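Arside Notes, January issue

The Ribbon Incident, and What We Changed

By Bayu Goh

Readers of the last issue will remember that I promised 400 clean bouquet wraps before the holidays. We got to 18. On the next one the two arms at the Grurkgate bench disagreed about who owned the ribbon, and the ribbon lost.

The short version for those who skipped the fault log: the left gripper closed on its end of the tie and reported a good hold. The right gripper closed on its end, also reported a good hold, and was told to take up the slack. There was no slack. Both arms pulled politely in opposite directions for 9 seconds, which is a long time if you are standing next to them holding a coffee. Then the tie slipped out of the left fingers and the right arm, suddenly free of all responsibility, swung outward and stopped against its own joint limit. The bouquet went on the floor. Folke Løken went for the stop button and got there second, after the limit had already done the job.

No one was hurt. Folke would like it known that he was close.

The cause was dull. Grip force was being checked once, at closing, and never again during the pull. The stop that should have caught the tension was set for the old cardboard task and would have let the arms tear a box in half before it objected.

Since then:

Pull force is now checked the whole time both grippers are on the tie, and either arm can call a halt for both.

The slack move times out after 300 milliseconds.

Hands stay off the table, and coffee stays behind the tape, whenever the arms have power. This was already the rule.

We are back to running the tie step at low speed, with artificial flowers, which have been very forgiving.
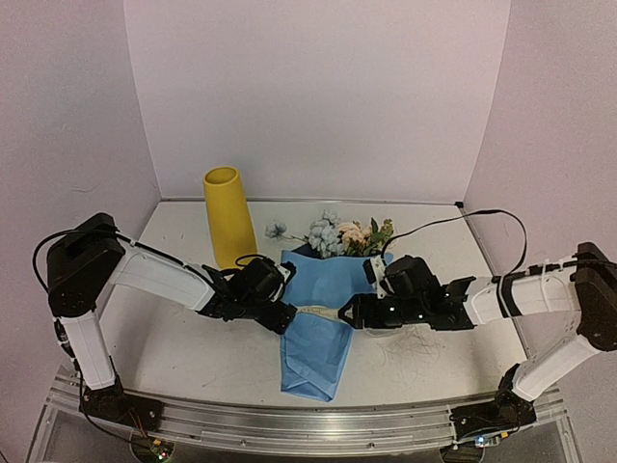 Both grippers on the tie at the Grurkgate bench.

Folke is rewriting the restart checklist and wants comments from anyone who runs a two-arm bench, including the Fito people, who had a similar slip and kept rather quiet about it. Send them to him directly. The wrap count goes back to zero, and I will not be promising a number this time.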